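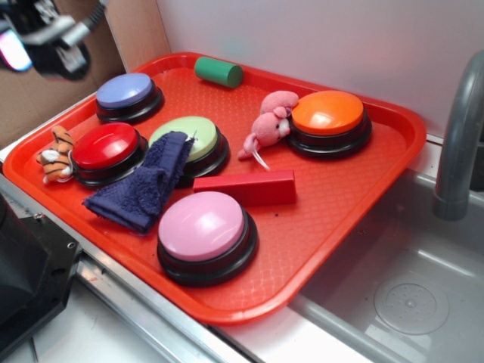 1/ Hivden and the "72-hour odor fix"

Our plant got the Hivden pitch in June. Dosing skid, carbon drum, a dashboard, smell gone in 72 hours. I've run wet wells long enough to ask: gone from where?

We use cookies to improve your experience. Accept | Manage settings

Periklis Petridis
June, 9:40 pm

2/ The brochure says "up to 50% less hydrogen sulfide." Up to. A zero fits inside "up to." I asked for the raw logger files and got a bar chart with no scale on the side.

3/ Their pilot was at a place called Skomov. One lift station, four days, cool weather. Ours cooks all summer at the end of a long force main, and the sewage is septic before it ever reaches us. I don't see how one tells you much about the other. 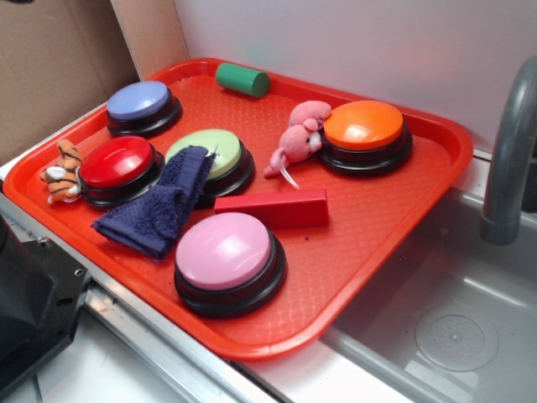
4/ Kenneth Galbraith wrote back that I'm being unfair, that Skomov was only meant to show the dosing pump holds its rate, and that no vendor pays for a full summer trial.

5/ Fine. Then sell it as a pump that holds its rate. I'd probably buy that pump. The sales deck I sat through said "odor elimination" on nearly every slide.

6/ Also, where did they put the sensor? Inside the vent stack, after the carbon. Of course it reads low there. The complaints come from the street, downwind, at supper time — and they didn't take a single reading out there.

7/ Bernance quoted us a plain biofilter the same week. Big, ugly, wants watering, takes a while to settle in. But they handed over outlet readings from a bad August without being asked twice. 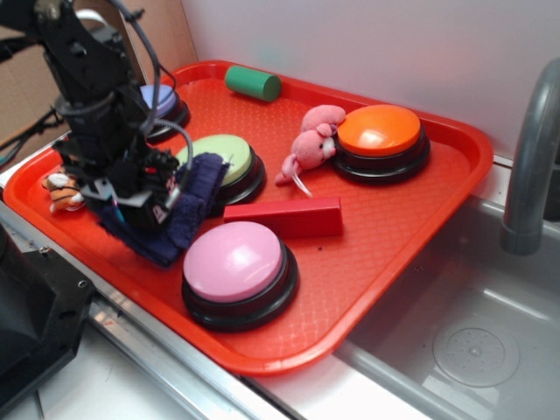
Four colors, one tray.

8/ I'm not sold on Bernance either. Media gets replaced sooner than anyone quotes. I've asked for that cost in writing and I'm still waiting.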